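The Spare Room Is Not a Warehouse

My household pays Clarkex 117 dollars a month to store things we don't want. I know we don't want them, as I've been over there twice in four years, both times to add more. Add it up and you could buy a decent used car, which we would then have to park on the street, the garage being full.

I bring this up because another catalog from Prodel arrived in December, and it had 196 pages of boxes. Boxes for boots, boxes for wrapping paper, a box with dividers for the lids of other boxes. The people in it all have one sweater and a bowl of lemons. I have never understood what they need the boxes for.

We have let the storage business talk us into thinking that clutter is a problem of arrangement. Get the right bins, put a label on each one, and the fondue set will stop weighing on you. I bought the bins. I labeled them. The fondue set is now in a very nice bin, and I have not melted any cheese.

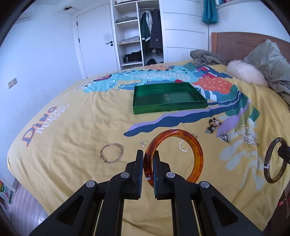 My own conversion, such as it was, came when we moved from Rulska Street to the place we're in now. The mover charged by weight and handed me a slip that said 1186 pounds for "misc." Furniture was a separate line. So was the kitchen. I stood in the driveway trying to think of one thing in misc. that I would run back into a fire for, and I got as far as the photo albums and a good flashlight.

You would expect me to say I gave it all away. I gave away a waffle iron. The rest went into the spare room, where guests used to sleep, and when that filled up I called Clarkex.

So I'm in no position to preach, but I'll do it anyway. Stop buying containers. If a thing has no place in your house, a lid won't give it one. Let the drawer jam. A drawer that jams is at least telling you something, and it does so free of charge.

My sister-in-law says I should hold a yard sale. The last one on our block, over on Yupanqui Avenue, ran from seven in the morning until noon, and I came home with a lamp and two bins.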